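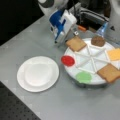

Sandwiches on a divided tray: what goes in the wedges?

Posted in Food & Hosting

I have been put in charge of sandwiches for my niece's graduation lunch, on the strength of owning a big round tray. It's a white Ostik thing with raised ribs running out from the middle like wheel spokes. I assume it was designed for carrots and dip by someone who had never met a slice of bread.

Square bread doesn't fit the wedges. If I lay the sandwiches flat in the middle, they rock on the ribs. If I put them around the outside, the corners hang over the rim and the middle sits there bare. Do I cut everything smaller, fill the wedges with something else, or buy a flat tray and admit defeat? There will be 15 people and one side table, which also has to hold the plates.

pelham_st_kitchen
26 May 2026

Cut them into triangles. A square slice cut corner to corner twice gives you four small ones, and they stand up in a wedge with the point toward the hub and the crust side down. Pack them snugly and they hold each other up. Chill the sandwiches before you cut, use a bread knife, and wipe it between cuts if there's egg salad involved.

If you'd sooner keep them whole, turn the squares so a corner points at the middle and let them go around the outside. It looks deliberate, which is most of catering. Then put something low in the wedges: grapes, pickles, cherry tomatoes cut in half. Dry the pickles first. I did not, one August, and served what I can only call a brine course.

Leave a gap between the tray and the plates wide enough for a hand. People reach across with their sleeves, and mayonnaise finds sleeves. I'd also set out only half the sandwiches and refill after 15 minutes, as bread on an open tray goes stale faster than graduation speeches finish.

twocupsofflour

Just use a cutting board. I've hosted 1,000 of these and a tray has never once been mentioned by a guest.

GregariousGoose

Check whether the tray lifts off its base before you carry it anywhere. I have a Løken one on a stand and the top simply rests there, a fact I learned in a doorway. Load it on the table where it's going to stay.

Also, if you're toasting the bread, do it all on the same setting. Mine came out in every shade from beach to saddle and people picked through for the pale ones. Triangles are fine but you'll need more filling than you think, 5 extra eggs at least.

westier_road_lunch_club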